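Piret Adomaitis
Jul 10, 2018

Back from four nights at Kinar, so a thread for anyone weighing it up. I paid full rate, off season, lake side. Room 817, eighth floor of the newer building.

Booking first. The website shows one price and then adds the resort fee on the last screen. Phone the front desk instead. They quoted me the same room with parking included, and they held it without a deposit until the day before.

Getting there: the shuttle from Divbridge station runs on the hour and takes 40 minutes if the road is clear. It doesn't wait for late trains. I missed it by a few minutes coming in and had a long sit with a bad coffee.

Check-in is at 3 and they mean it. You can leave your bags and use the pool before then, but ask for a towel card at the desk or you'll be sent back up for one.

The room was bigger than I expected for the category. Queen bed, firm mattress, a desk you can work at, blackout curtains that do close in the middle. Only two outlets near the bed and both were on the same side. Bring a power bar.

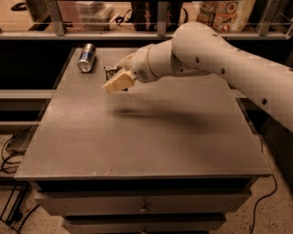

Ask for a room ending in 12 or higher if you're a light sleeper. The lower numbers are beside the elevators and the ice machine, and I could hear both when I walked past at night.

Breakfast is served in the Halonen Room on the main floor, 7 to 10. Eggs, oatmeal, decent rye bread, fruit that was mostly melon. It gets crowded after 8:30. Go early or go at 9:45 and accept that the bacon is gone.

Dinner in the same room is fine but pricey for what it is. I ate there once. The other nights I walked into the village, 15 minutes on a lit path — there's a noodle place next to the hardware store that stays open until 9.

The pool is small and warm. The hot tub was closed for repairs for two of my four days. Nothing on the website about it, so call ahead if that matters to you.

Wifi was good in the room and useless in the lobby. I took one work call by the fireplace and gave up after a minute.

One billing note. I was charged twice for parking at checkout. The clerk took it off right away, but read your invoice before you hand over the card.

Someone asked how it compares with the Tarex across the lake, where I stayed in April. Tarex has the better beds and the better view. Kinar has the better location and was more than $100 cheaper over the stay.

Would I go back? Yes, midweek, at the phone rate. I wouldn't pay the August price.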